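Bathroom block – gallery from the Breden basin runs

Quick post before I pack the van. Pics from the October collection block, vanity basin only, toilet and tiles get their own page when I find the time. For anyone new: we drive the arms by hand (teleop), log every run, and the good runs go to Grekik for training. Nothing here is the robot deciding for itself. Not yet.

Numbers up front becuase people always ask. 285 attempts at the basin task, 134 kept. The whole household set now sits at 1,285 kept episodes, so basins are a fair chunk of it. Tossed runs are mostly operator error, i.e. me after lunch.

Powered brush in the bowl. Left arm on the job, gripper round the tool, brush head down on the porcelain. Right arm parked low. Harder than it looks – curved bowl, glossy glaze, and you're judging contact from the head view with glare all over the place.
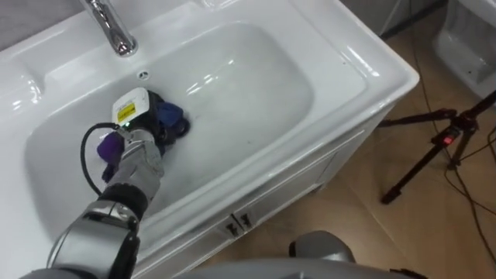

Pressure was the big fight all week. Too light and the head skates, too hard and the wrist faults out and you start again. Krisztina Kun had the best touch by miles, 13 keepers in a row one arvo, and we've asked her to write up how she does it. Meanwhile the rule is go slow at the overflow hole, don't lift mid-stroke, finish the pass even if you think you've stuffed it. A recovered wobble is worth keeping. Label it as one though, please!! The Tunero tagger has a tickbox for it now, top right, under "quality".

Cable management – still rubbish. If the lead crosses the bowl, pause and re-route before you hit record.

Cloths. Blue, purple and dark grey, heaped on the left ledge. We vary the colour and the crumple on purpose, otherwise the model learns "blue lump" and falls over the minute someone owns a beige one. Don't fold them neatly. No real bathroom has neat ones. Basin itself gets a mix of starting states too, from near spotless to properly grotty, and the state goes in the notes before the run, not after.

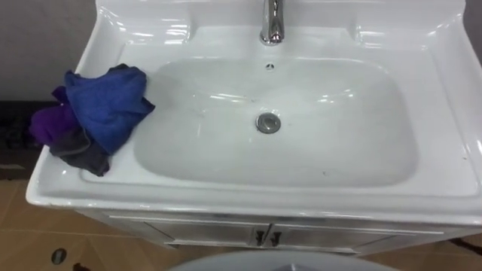
Ekua Eshun wrote in to ask whether near-clean basins are worth the disk space at all. At Falcão they cut theirs after the first month, she says, and then had a policy that scrubbed forever and never worked out when to stop. She'd put them back in, and reckons one in five is a decent share.

Fair point, and we're under that at the moment. More near-clean starts next block then. Raw logs are on the shared drive under breden_basin, ask me for acess if you can't see the folder. Toilet page next.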